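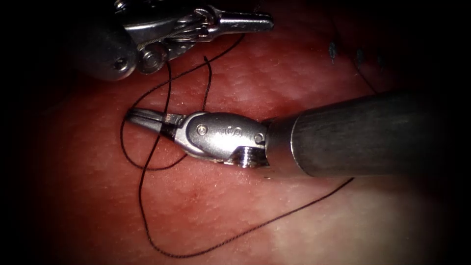 Zixuan Duan wants to know how a thread can be as long as you like when the fluffy stuff it's made from is so short, and whether there's glue in it.

Print | E-mail

Jan 10, 2018
By Kirsty Shearer

What a great question, Zixuan! And no, there's no glue in ordinary cotton sewing thread. I had the same idea when I was little. I thought there must be a very, very long plant somewhere, and that people peeled thread off it like the strings on a stick of celery.

Let's start with a cotton ball from the bathroom. Pull off a pinch and hold it up to the window. See the fine hairs? Those are called fibers, and each one grew on a cotton seed. Most of them are only about as long as the top part of your thumb. Now pull the pinch apart. Easy, right? The fibers slide past each other and let go.

Take another pinch, and this time stretch it out gently and twist it between your fingers while you do it. Keep twisting. Keep going, it needs more than you think! When it looks like a skinny little worm, hold both ends and pull. It puts up a fight.

You didn't add anything to it except the twist. When fibers are twisted they wrap around each other, and when you pull on the ends they squeeze together even tighter. Things that are squeezed together are hard to slide. (Try it with your hands: press your palms together lightly and rub, then press really hard and rub.) The word for that grabby feeling is friction, and friction is what holds your socks, your sheets and your favorite T-shirt together.

So how do you make it longer? You feed in more fluff before you get to the end. The new fibers overlap the old ones, the twist catches them, and off you go. No single fiber goes the whole way. It's a bit like a line of kids holding hands, only every kid is holding on to lots of other kids at once.

Last June I tried this with a class in Soststead. We used sheep's wool, which is easier than cotton because the fibers are longer and a little bit scaly, so they like to cling. Yuxi Fang and Junhao Kang did the twisting and everybody else passed the fluff. We ended up with 41 feet of very lumpy yarn. It went right across the room, out the door and down the hall as far as the drinking fountain. Parts of it were as thick as a pencil and one part was so thin that we all held our breath when it was carried past the coat hooks.

Then we hit a problem that you'll hit too. Let go of one end of your twisted cotton worm and it spins around and goes back to fluff. Rude! The trick for stopping that is very old. Hold both ends, bring them together, and let the middle hang down. The two halves will whirl around each other all by themselves and make a fatter string that stays put. Each half is trying to untwist one way, and that winds the pair together the other way, so they hold each other still. Spinners call this plying. People were making rope by twisting strands together long before there were any machines to help, and pieces of rope around 4,000 years old have been found in caves in Egypt.

Not every thread begins as short fluff, though. A silkworm makes its cocoon out of silk that can be more than half a mile long, all from one small caterpillar. Nylon fishing line isn't twisted from fluff either. It starts as melted plastic that gets pushed through a tiny hole, a bit like squeezing toothpaste, and then it cools and is stretched.

The thread a doctor uses for stitches has its own name, suture. Some kinds are one smooth strand and some are lots of fine strands braided together. Braided ones tend to be easier to tie, and smooth ones slip through more gently. There are even kinds that your body slowly breaks down, so those stitches don't have to be taken out – my nephew had some inside his lip and was very proud of them.

If you want to go looking for twist at home, try these:

Unpick the end of a piece of kitchen string and see how many thinner strings are hiding in it.

Look at some yarn up close. Do the lines lean like the middle of a letter S, or like the middle of a Z? Spinners really do call them S twist and Z twist.

Wet a piece of cotton string, let it dry, and feel whether it has changed.

Zhenhua Tian has already written in to ask if dog hair works. It does, if the dog is fluffy enough! Brush first, and ask the dog nicely.

Print | E-mail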